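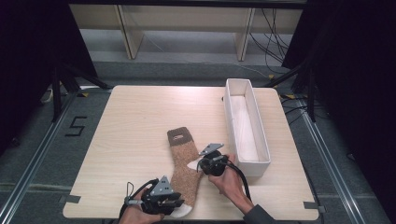
Tan and brown sock on the birch-colored table, white box open on the right.

November 5, 2019

Socks today, station 5. Single socks only, no pairs. The one in the picture is the speckled knit with the dark brown cuff and the white heel and toe. I like it for this work because the three colors tell you which way round it is lying without having to pick it up.

Order I settled on: lay it flat with the toe toward the front edge of the table, smooth the leg, bring the toe up to the cuff, fold once more, then into the box. The box is long and narrow, so a sock folded only once goes in but takes up too much of it. Two folds is right for this length.

Silviu Sandu prefers rolling from the toe. Tried it his way for a while. Rolls look good in the box but the knit springs open at the cuff if they are not packed against each other – fine for a full box, poor for a half-empty one.

68 socks in the Pralby bag when I started. 2 set aside with holes. The plain dark ones are slow, as the heel is hard to find and I kept folding them twisted.

Box stays to the right of the sock, lengthwise. Had it across the back in July and was always reaching over my own work.

Still to do: sort out the Staltwood bag, ask Silviu for a second box the same width.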